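Notebook, September, 7.40 am

Compost trial, Monport plot. Rudeo mix down on 31 beds, the rest left bare as control. Soil damp below the first inch, crumbly on top. Slugs bad at the hedge end, no pellets obviously (organic cert).

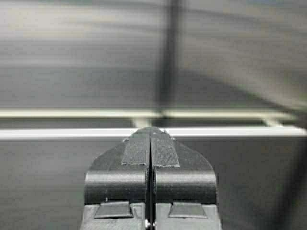 Fingers closed, fabric pads at the tips.

Machala seed lot weighed in at 2,642 g, label said 3,000. Query with Pretico before sowing any more. Clover undersow patchy, resow the thin rows if rain comes. Seedling count 356 on the compost side, control not done yet, ran out of time.

To do: nitrate strips, new netting, wash teh sieves. Check cert paperwork for the Rudeo bags, batch slip missing.

Last updated: September, 4.15 pm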